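4.2 The tasting table as a sales instrument

Most of what has been written on in-store promotion treats the promoter as a kind of talking shelf label. She stands by the product, she says the name of the product, and sales go up while she is standing there. We had hoped to find something more interesting. For the first half of the fieldwork we did not.

The campaign we followed was run by Braltomeck, a mid-sized promotions agency, on behalf of Luvon, a brand of ginger cordial whose owners felt it deserved to be better known. It ran in 33 supermarkets for 30 days. Each store had one table, one promoter and a script. The script was two pages long and had been approved by four people, none of whom had ever tried to say it aloud to a man holding a frozen chicken.

Promoters dropped the script early. By the end of the first week, 27 of the 33 had cut it down to a single question, usually some version of "Do you like ginger?" Shoppers who said yes were given a cup. Shoppers who said no were also given a cup. The agency's field reports, which had a box for "script followed (Y/N)," recorded Y in every case, and we advise other researchers to treat that box with the respect it has earned.

Sales rose during staffed hours, as everyone expected, and most of the rise was gone within a few days of the table being packed away. The pattern in between is harder to explain. In stores where the table stood near the checkout, shoppers took the cup, praised the drink and bought nothing, the cordial aisle being a long walk back against the traffic. In stores where the table stood at the end of the right aisle, fewer people stopped, but those who did left with a bottle. Braltomeck had billed the checkout spots at a premium on the grounds of "footfall." There was a great deal of footfall. It was on its way to the parking lot.

The weekend effect was also weaker than the trade press would have us believe. Saturday brought the largest crowds and the most cups handed out, yet the number of bottles sold per cup was lower than on any other day. Our interviews suggest a plain reason: on Saturday people shop with children, and children like free cordial very much and carry no money.

Table dressing, to which the client had devoted an entire planning meeting, made no difference we could measure. Stores with the branded cloth and stores where the cloth had failed to arrive sold at the same rate. The Gisari and Simiyu branches, which borrowed whatever covering the bakery counter could spare, did slightly better than average — a result we report without drawing any lesson from it. Figure 4 shows a patterned surface with fern fronds and small orange blossoms on a pale ground.

Figure 4. Tabletop with floral print, white side and back panels. 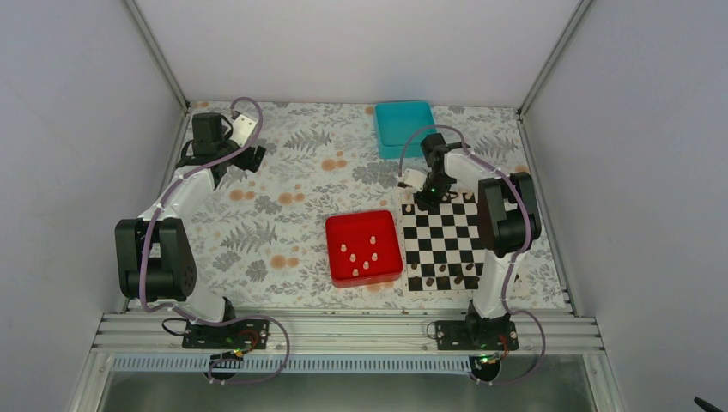

Hiếu Doãn, reading this section in draft, objected that we are too hard on the checkout tables: a shopper who praises the drink and walks out may well buy it the next week, and our counts stop too soon to catch her. Obadia Lukumay's reply was that she may, but that the agency sent its invoice before she came back.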